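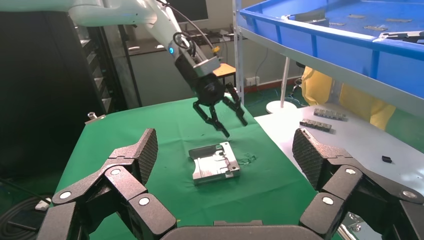 4. Closed trades and open trades: what the permit rule did in Shawky

4.1 Setting and the rule

Shawky first. Older of the two settlements, closer to the port, third generation now born there. Residents hold a blue card, no citizenship, and until the permit rule changed they could legally do day labor on farms, street cleaning, and work inside the settlement. Everything else was closed on paper. In practice lots of people worked outside anyway, at lower pay, with an employer who could drop them at any time.

The new rule opened a list of trades. Metal work, upholstery, baking, tile, appliance repair. Not driving. Not pharmacy, not nursing, not law. Announced on Monday, March 7, 2022, in force from July of the same year. The announcement was read by most local papers as a big opening. Our respondents mostly heard about it from cousins.

Drutby is the comparison case. Smaller, newer, up in the hills, most households arrived within living memory and still talk about going back. Same rule applies but the nearest permit office is a bus ride and a half away, and the bus is not reliable in winter.

4.2 Data

Household survey, 763 respondents across both sites, all between school leaving age and 41. Upper limit was set by the funder, we would have gone higher. Follow-up interviews with 30 of them, done in Arabic by two local interviewers, translated after. Zane Baranauskienė coded the transcripts, the second author checked a share and disagreements were talked through. Women are underrepresented in the Drutby interviews. We went back once to fix this and only partly did.

Income questions were badly answered. People round, or give the figure for a good week. We use the question on months worked instead, it's cruder but we trust it more.

4.3 Who applied

Fewer than expected. Three reasons come up again and again in the interviews.

Cost is the first one. The permit itself is cheap but the employer has to pay into the insurance fund, and employers pass it on. One man, a welder, said his boss offered him the permit if he would take the deduction for the whole first year. He said no. Still works there.

Second, the list. Trades are listed by name and the name has to match the training certificate. Someone trained as a "fitter" under an older aid program could not apply as a "metal worker", even where the shop floor tasks are the same: cutting, filing, handling machined parts. Offices differed on this. Some let it through with a letter, some didnt.

Third is fear of the register. Applying means giving a current address and the name of the employer. Older respondents in particular tied this to earlier registers and to what came after them. Younger ones shrugged at it more often, but said their parents had told them to wait.

Political groups inside Shawky come in here too, although we didn't ask about them directly. Two of the larger factions run their own job referral, mostly guard work and deliveries, cash. No papers needed. Several interviewees described this as the easy option, not as something they believed in. We would be careful about reading more into it than that. The survey has no question on membership and we did not want one.

4.4 The Gredbridge and Skosonholm programs

Two outside programs offered training in the listed trades during the study period. Gredbridge ran short courses with a stipend, certificate wording matched to the list from the start. Skosonholm ran longer ones, better liked by students, but the certificates used the program's own job titles and had to be reissued. That delay mattered. By the time the new papers came some employers had filled the places.

Stipends were paid late in both. Dropout was higher in Drutby, and the bus again comes up more than anything about the teaching. Equipment was mentioned less than we had assumed. When it was, the complaint was that shops outside had newer machines than the ones people had learned on.

Figure 3. Metal parts on a white reflective surface, green floor beyond; black gripper in the foreground.

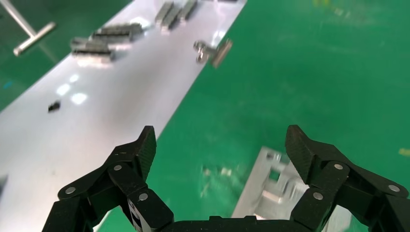 4.5 Limits

Self-reported work, one round of survey, no baseline from before the rule. The Drutby sample leans toward households near the main road becuase those were the ones reachable in the rain. Employers were not surveyed, three were spoken to informally and are not quoted. We can't separate the effect of the rule from the currency slide, which hit the same months. Section 5 tries a partial fix using the port wage lists, for Shawky only.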